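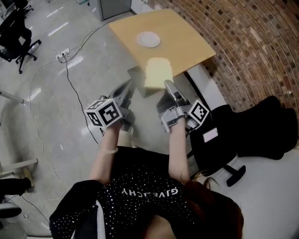 Fig. 1. Hand-held grippers with marker cubes, bread-and-plate setup.

Unit 2: Where does the pose come from?

The cubes give the tracker something easy to find. Detect a marker, solve for its pose, apply a fixed offset, and you have the gripper tip. The Jutar notes call this "solved." I would not.

Go through the weak points before you trust a log:

Offset. It is measured once and then believed forever. A small rotation error at the cube grows at the fingertips.

Dropouts. Turn the wrist and a face is lost. Larkadetti fills the gap with a spline and does not flag it. Of 2,330 frames in our sample log, 636 were filled this way, and the policy trains on them as if they were measured.

Contact. Bread gives under the jaws. Pose tells you nothing about force, whatever the Veltasent slides claim.

Planning. A person's elbows go where an arm's may not. Check reachability before replay.

Exercise: load the Wada log, start at frame 837, and plot raw against filtered pose for each hand. Mark every filled stretch. Then say which ones you would keep, and what evidence you have.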